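Gripper fingers stop closing evenly after a while, hand-held tool

Community Help > Grippers and end tools > Care and repair

Posted by Nafula Athumani

I look after one hand-held gripper tool at a small shop, the kind with a handle, a camera on top and two printed fingers at the front. We record kitchen tasks with it, mostly picking up and pouring. The recordings are used later to train the arm in our cell, so the fingers on the tool and the fingers on the arm have to match.

The trouble is with the closing. After a fresh setup the two fingers meet in the middle and the inner faces touch all the way along. By the end of a long day the left one gets to the middle first and the right one lags behind. If I let go and squeeze again it sometimes comes good, sometimes not. When it is bad the tips touch but there is a gap further back that I can slide a piece of paper into.

What I have done so far: wiped the rails with a dry cloth, tightened the two screws on each finger mount, and swapped the return spring for a new one out of the Billier spares kit. The spring helped for one morning. I have not taken the carriage apart because the guide that came with the kit stops at the spring.

The open position looks right to me. I check it on the camera view before each run, with the tool held low over the table and the trigger fully released.
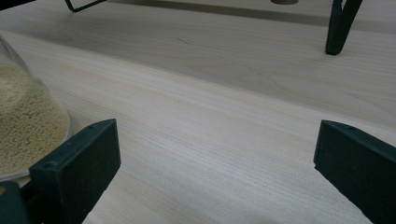 Njoroge Obura asked how many cycles were on the tool, and whether the count had been reset when the spring was changed. It hadn't been reset. The counter said 1,251 when I put the new spring in, and I wrote that on the tape on the handle. I don't have a count for the old spring, it came with the tool.

One more thing that may matter. We do a lot of work with dry goods and some of it ends up on the table no matter how careful people are. I can feel a slight roughness in the travel if I move the fingers by hand. It isn't there every time.

Is this the rails, the rack and pinion, or something I did when I tightened the mounts? I would like to fix it before I send any more recordings over.

3 replies

Godfrey Lyimo

Sounds like the spring. Get a stronger one.

Adhiambo Shirima

I don't think it is the spring. A weak spring gives you slow opening, and it acts on both sides if your tool is built like ours. One finger arriving before the other points at the gear in the middle or at one of the two racks. I have had the same fault twice on a Gavex tool and both times it was dirt in the teeth, with a loose rack screw as well the second time.

Do it in this order.

Take the camera off first and put the lens cap on. Mark which finger is left and which is right with a pencil on the back face. They look the same but they wear differently and you want them back on their own sides.

Remove both fingers. Move the bare carriages by hand. If the roughness is gone, the trouble is at the mounts and you can stop there. If you still feel it, go on.

Take off the bottom cover. On mine it is four screws, and one is shorter than the others, so lay them out in the pattern they came from. You should now see the pinion with a rack on either side of it. Turn the tool upside down over a sheet of white paper and tap it. Fine grit or crumbs on the paper will tell you plenty.

Clean the teeth with a dry toothbrush. Brush along the gaps between the teeth, then turn the pinion a little and brush again until you have been all the way around. Don't blow into it, and don't use an air line unless you can keep the pressure very low. I pushed flour into a bearing that way and had to replace it.

Check the rack screws now, while you can reach them. If one rack can shift even slightly on its carriage, the finger on that side will lag under load and look fine with no load. That would fit with yours coming good sometimes.

Before closing up, set the timing. Push both carriages fully open against their stops and look at where the pinion sits. If one carriage reaches its stop and the other still has travel left, the pinion is a tooth off. Lift it out, bring both carriages to the stops, drop it back in. Then close the fingers on a strip of paper at the tip, and again at the back. The paper should drag the same in both places.

No grease. I know the general guides say a light film, but with dry food around it turns to paste. We run ours dry and brush it every 200 cycles. I put new racks in at 2,000 whether they look worn or not. Those are my own numbers from our own tool and yours may want something different.

About the mounts: if you tightened them with the fingers squeezed shut, you may have locked in a small twist. Loosen all four, open the fingers, snug them down by hand, close gently, then finish tightening a little on each side in turn.

Elibariki Obura

Agree with Adhiambo on the brushing. Two things to add.

Look at the inner faces of the fingers while they are off. Printed ones bow after a lot of squeezing, and a bowed finger also gives you contact at the tip and a gap behind it. Lay each one face down on a piece of glass. If it rocks, print a new pair and change both together. We keep a spare pair in a box by the Okoth bench so no one has to wait for the printer.

Second, the recordings. If your software works out the opening width from markers on the fingers or from an encoder, redo the width calibration after you have had the pinion out. I skipped it once in December. The tool felt perfect, but the arm kept closing short on small cups, and I spent two days looking for a fault on the arm side. We do about 100 open and close cycles after any repair now, then calibrate, then do one short test recording before real work.

I would also keep the older recordings from the bad afternoons in a separate folder until you have compared the widths. You may be able to use most of them.

Comment from Nafula Athumani

Opened it up this evening. There was grit in the teeth on the right side and one rack screw turned nearly half a turn before it got tight. The pinion was not off. Both fingers sat flat on the glass. I brushed it, put it back together dry and the paper drags the same front and back now. I still have to redo the calibration and run it for a full day before I mark this as solved.

Adhiambo, what do you use on the rack screws to keep them from backing out? The Stilter sheet for my carriage says thread locker, but doesn't say which strength, and the racks are plastic.

Reply from Adhiambo Shirima

Nothing on mine. Some thread lockers will crack plastic, so I would ask Stilter before putting any on. I put a paint dot across the screw head and the rack and look at it when I do the brushing. If the line is broken, the screw has moved.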